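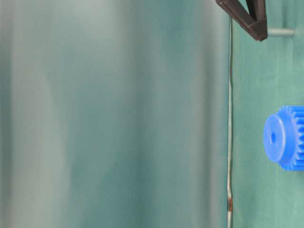 Intro to Textiles, week 11 handout
2018-12-06
Dyeing part 2: fixing, rinsing, light tests

Bring last week's notes, we pick up at mordants.

Recap
Mordant = metal salt that holds dye to fiber. Alum the usual one. Iron dulls and darkens ("saddens" in the old books). Wool takes alum easily, cotton doesn't, so tannin first, then alum. Weigh the fiber DRY. Everything is a percent of dry weight.

Indigo is the odd one out
No mordant. Doesn't dissolve in water as is. Has to be reduced (oxygen taken away), goes yellow-green in the vat, soaks in, then turns blue again in air. Color sits in layers, so many short dips beat one long one. Squeeze the cloth under the surface, don't let it drip back in, drips carry air.

Rubbing off = crocking. Usual causes: vat too strong, dips too close together, poor rinse.

Case: the Kernthorpe mill
Small works, blankets mostly. Kept a dye book, 444 recipes, of which 33 are blues. Most blues are indigo bottom with weld on top for the greens and teals. Note order: blue first, yellow second. Why? Weld needs a mordant, and the vat is alkaline and strips some of it back out. This WILL come up again.

The Gisach reading (in the packet) argues the teals were done the other way round. I don't buy it but read it anyway, esp. the bit on water hardness. Hard water brightens weld, bad for cochineal.

Light tests
Cover half the strip with card, other half to the window. Leave until January. Write start date on the card not on the cloth. Compare against the blue wool set, grade 1 worst, 8 best. Remember each grade is a big jump from teh one before, not an even ladder.

Rinse and wash
Wool: no sudden temperature changes, no rubbing, it felts. Cotton can take 90 C. Neutral soap for both. Rinse till clear.

Terms to know
fugitive, substantive, crocking, levelness, exhaustion (of a bath), liquor ratio

For next time
Read Gisach, first 2 sections. Swatch cards labelled with fiber, mordant, percent. Unlabelled ones dont get graded.
Huvham group swaps with the Tanabe group for the vat, check the sign up sheet by the sinks.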